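Brollthorpe hall floor to be replaced before Christmas classes

Work to replace the worn floor in the main room at Brollthorpe's Ackroyd Hall will start in November, after the parish council agreed a price with a local contractor on Thursday night.

The hall will stay open during the work, but the main room will be shut for 15 days. Most regular bookings are moving to the small room upstairs or to the Methodist schoolroom on Prernberg Lane.

The present floor was laid when the hall was extended and has been patched several times. Two areas near the kitchen door have been taped off since the summer, and the badminton club stopped using the far court in September after a player turned an ankle on a raised board.

Stuart Goodall, who chairs the parish council, told the meeting that another round of repairs would have cost £1568 and would have lasted a year at best. "We have been putting money into that floor every winter," he said. "It was time to stop."

The contractor, Tronholm, will lift the old boards, check the joists and put down a sprung floor with a sealed surface. Any damp found under the boards will be dealt with at the same time, and the council has set aside a separate sum in case it is needed.
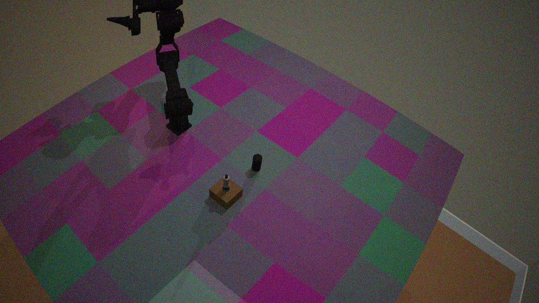 What goes on top of the new floor took up much of the meeting. The sprung surface suits dancing and badminton, but the toddler group and the Tuesday judo class both need something softer underfoot, and at present each brings its own mats. Gemma Sowerby, who runs the toddler mornings, asked for one shared set to be kept at the hall. She favoured a big square mat with a chequerboard pattern, saying the pattern would help the older children find a place to sit at story time. Judo coach Dennis Mapplebeck said he did not mind what it looked like provided it was thick enough to fall on and did not slide.

Councillors agreed to look at prices for a shared set and come back to the question at their next meeting. They were less sure about storage. The cupboard beside the stage is already full of chairs, and the one in the corridor has to be kept clear for the electricity meter.

Aitana Cifuentes, whose dance school has booked the hall on Saturday mornings for four years, said she was pleased with the choice of floor but worried about the dates. Her pupils have a show planned for the week before Christmas and will lose two rehearsals in the main room. "The upstairs room is fine for the little ones," she said. "The seniors need the space - they can't do the big numbers up there."

The council said it would offer her the main room on two weekday evenings once the work is done, at no extra charge.

Residents also raised the question of outdoor shoes. A rule asking people to change at the door has been in place for years but is rarely followed. Kanako Wada, the bookings clerk, said a bench and a rack would be put in the entrance, and that hirers would be asked to sign a new form.

Anyone with a booking in the main room who has not yet been told where they are moving should ring the hall office, which is open from 10am to noon on weekdays. Forms for new bookings from January will be available at the office from Fri 31 October.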